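Gekix demo at the Nandmont open day -- who went?

kmhartley
Saturday, July 4, 2026
Got back from the home visit part of the open day. They had the hand-held grippers out on a marble-patterned table in the living room, with a blue basket and some cloths. You work the fingers yourself and the recordings go to train the arm.
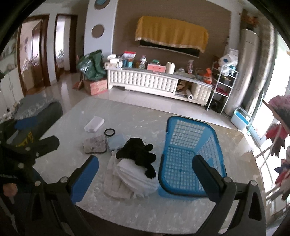 Re: Gekix demo at the Nandmont open day

wafula_m
I was in the group of 12 after yours. Good session, but I wanted to see the arm run. Watching people pick up laundry by hand is not a robot demo.

jwhiteley
Disagree. The arm is at the Grovilside shop and you could book that for the afternoon. The sheet said so. What I wanted to see was how they collect the data, and we got that.

wafula_m
My sheet didn't mention Grovilside. It had the address and a start time.

kmhartley
Mine had it on the back. Anyway, I got a turn. Cloth is harder than I expected. You have to pinch it and lift without dragging half of it over the table.

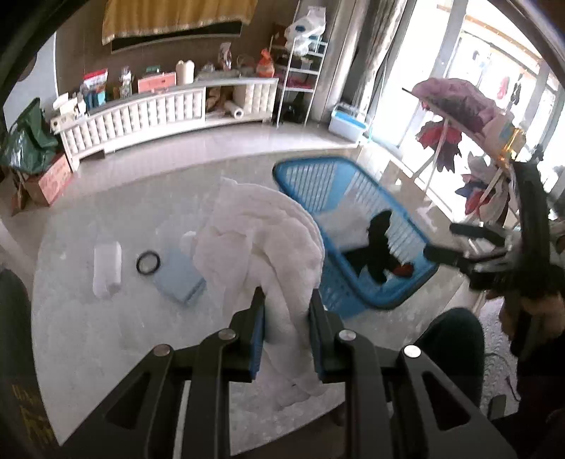 My wrist was sore after 21 tries. Amber Mellor was running our group and told us they want 500 of these per task before they train anything.

chelsea_mott
500 sounds low for cloth. We did towels at work and needed 3,738 before it was any use -- and that was one size of towel.

jwhiteley
Different gripper, though?

chelsea_mott
Yes, suction. So maybe not a fair comparison. Is there another visit planned?

kmhartley
December, at the shop. Sign-up isn't open yet.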